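Do you really need a "table system"? 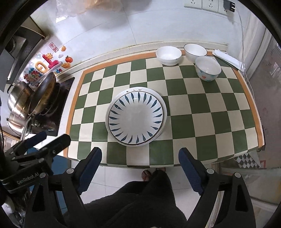
Plates at one end, bowls at the other, checked cloth underneath. No system required.

The winter catalogues have landed at the Garnden neighbourhood house, and I have read more of them than is good for a person. The big idea in June seems to be that ordinary people can no longer put dinner on a table without a plan. Olline wants to sell you one. Their "table system" is a tray, a rack and a set of 14 matching pieces in a colour they call oat, and it comes with a booklet on where each piece should live. The price is $99, and that's before delivery to Brildale.

I borrowed a set for a fortnight from a reader who had been given one. I'll be fair to it. The plates are a decent weight and they do stack flat. The rack, though, takes up the spot where you'd want to put a pot down, and the tray is too wide to carry through a normal doorway without turning sideways. By the sixth night I had put the rack in the laundry and gone back to a pile of plates.

A pile of plates is a perfectly good thing. Put the bigger one on the bottom and the smaller on top, keep it back from the edge, and you're done. If the patterns don't match, so what? A plate with blue-green leaf strokes around the rim looks fine on green and cream checks, and a bowl with a pink heart on the front doesn't need a partner. I have eaten soup out of odd bowls for most of my life and the soup has never complained.

Then there is the cloth. Olline's booklet says a patterned tablecloth "competes with the meal". I'd like to see the meal that loses. Checks hide gravy, they hide beetroot up to a point, and when the thing gets tired you cut it up for rags. A plain oat linen runner shows every drop by the second night (ours did) and has to be ironed, according to the label. I didn't iron it.

The one bit of advice I'd keep is about space. Most of us eat at a table that also gets the mail, the phone charger and somebody's homework. If yours is pushed up near the power points, leave that end for bowls or napkins and run any cords down the side, away from where people reach. You can do that tonight for nothing.

If you do need more crockery, try Kocabaş on the main street before you order anything. There's a shelf of singles near the back, and I picked up 6 bowls there in autumn for less than the Olline tray costs alone. None of them match. A couple have a wobble, so set them on the counter and check before you pay.

Olline's flyer also claims 2,000 households have "reset their table" this year. Maybe so. I'd be curious how many still have the rack out. If you're one of them and you swear by it, write in and tell me where you put the pot — I'm willing to be wrong, and we'll print the best reply in the next issue.

The borrowed set has gone back to its owner, runner washed and unironed.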